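Packing the shared kitchenware for a change of premises

This guide applies to all departments moving to the Triltisthorpe building in March. Departments are asked to finish packing by 4 p.m. on the Thursday before their move. Please set out all plastic and metal items on a table before any box is filled.

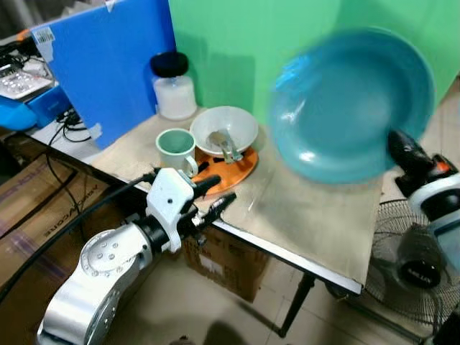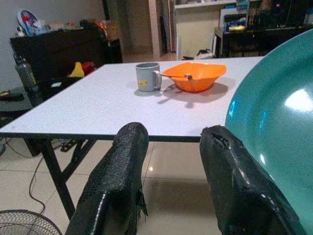 *Plastic kitchenware on the tabletops.*

## Before you begin

Collect flat boxes, paper and tape from Karlijn Nijs at the supply desk. Each department may take up to 29 boxes. Glassware is handled separately by Lambrechts and must stay in its cabinet.

## Steps

1. Wash and dry every item. Damp items will be returned to the department.
2. Tape the bottom seam of each box twice.
3. Place heavy pans at the base, with one sheet of paper between them.
4. Nest bowls by size. Mugs go on their sides – never stacked.
5. Wrap knives in card and mark the bundle "sharp".
6. Fill gaps with crumpled paper and close the lid. It should lie flat.
7. Write the department, floor and box number on two sides.

No box may weigh more than 8 kg.

## Handing over

List the boxes on the Pristel form and send it to Jeanine Cuypers. Items left off the form are not covered during transport. Report any damage to Norbert Boros within two working days of delivery – photographs are helpful but not required.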